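Student Robotics Board > Coursework and Projects > Two-arm sorting from a turntable (sim), rings into bin

k_tyagi
Posted 2018-01-30

Second year group project, three of us. The task is set by the department: two arms at a table, four short rings on a turntable, two orange and two grey, and a blue bin beside it. We have to get the orange rings into the bin and leave the grey ones on the turntable. Everything is done in simulation this term. If the controller passes we get time on the real arms at Zavcombe in the spring.

Our controller is called Villov. It works out which ring is nearest to each gripper, gives the job to that arm and parks the other one out of the way.
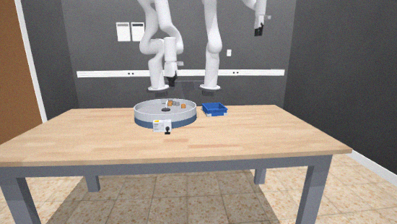
We have run 2,634 attempts since December. Most failures are the same. The arm comes down over a ring that is too near another ring, the outer finger lands on the neighbour and the whole lot gets shoved along. If a ring is by itself we hardly ever miss it.

What I want to know is whether to fix this in the grasp planner or turn the table first and hope for a better angle. Jarrah in my group wants to turn the table. I don't.

mharuna
What opening are you using on the approach? If you open the gripper all the way every time, you will hit the neighbour every time. We lost two weeks to that last year. Set the opening from the ring diameter plus a small margin and see how many failures are left before you change anything else.

k_tyagi
Fully open every time. I'll try that tonight.

jarrah_r
I'm the one who wants to turn the table, so I'll put my side. Narrowing the gripper helps when there is a gap. It does nothing when there isn't one.

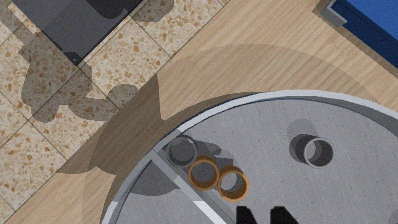 The planner scores a grasp on the ring it wants and ignores everything else within finger reach. Look at the two orange ones next to the divider, with a grey one tucked in at the corner behind them. The lone grey ring over to the right would be easy but we aren't meant to pick it. So the rings we need are in the worst place, and I can't see a finger opening that gets between them. Turning the table at least changes which way the arm comes in.

s_makori
Turning the table moves the rings and the divider together. They stay just as close to each other. All you change is the direction of approach, and you can change that by rotating the wrist, which is quicker and doesn't disturb anything.

jarrah_r
The wrist has limits. Past a certain angle the elbow goes near the other arm and Villov stops the move.

s_makori
Then park the other arm further back. That is a parking problem and a turntable won't cure it.

mharuna
You are both partly right. I'd do it in this order:

1. Set the opening from the ring diameter.

2. Add a penalty for any ring inside the sweep of the fingers. Try the wrist at several angles and keep the best score.

3. If every angle scores badly, turn the table by a fixed step and plan again.

4. Check your gripper camera view separately from the overhead one. When the wrist is turned well away from the table that camera can be looking at nothing but floor tiles and a bit of wood, and a colour threshold set for orange will happily pick up the brown flecks.
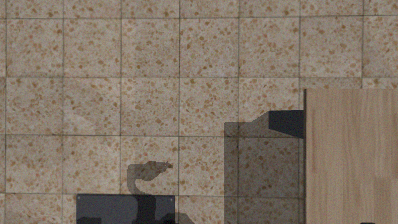

5. Log which of these steps was used on each attempt. You will want it for the report.

k_tyagi
Step 4 may explain something. We had 13 attempts where Villov reported an orange ring and then reached for a spot off the edge of the table. I had put it down to a bad transform.

o_onyeka
Could still be a bad transform. Don't blame the threshold until you have replayed them. Save the detections with the gripper pose and run them again with the arms still. If the false ring stays in the same place on the floor, it's colour. If it moves with the wrist, it's your transform.

Also, are you using the overhead camera for anything? We took all our ring positions from overhead and only used the gripper one for the last bit of the approach.

k_tyagi
Only for scoring at the end. The worry was the arm covering the rings.

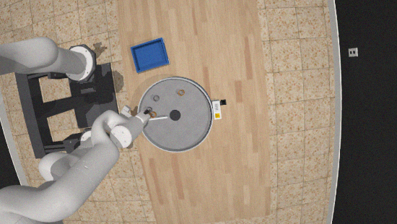 When a gripper is down by the left rim you lose part of the ring beside it, so we'd have to take the positions before either arm moves and trust them until the next pick. That falls apart if something gets shoved.

o_onyeka
Take a fresh overhead reading after each pick, with both arms parked. It costs you a bit of time per ring. Is the mark on time or on rings?

jarrah_r
Rings first, time only for ties.

o_onyeka
Then I wouldn't worry about the time.

k_tyagi
Update. Changed the opening and reran the last 30 failed starts from the same ring positions. Fewer shoves, but the ones with rings hard against each other still fail, as Jarrah said. Doing the penalty and wrist angles next. Replayed the 13 odd ones too and the false ring stays put on the floor, so it was colour. I've masked out everything beyond the table edge.

s_makori
Good. I still say leave the turntable alone.

jarrah_r
Noted. It's going in as step three.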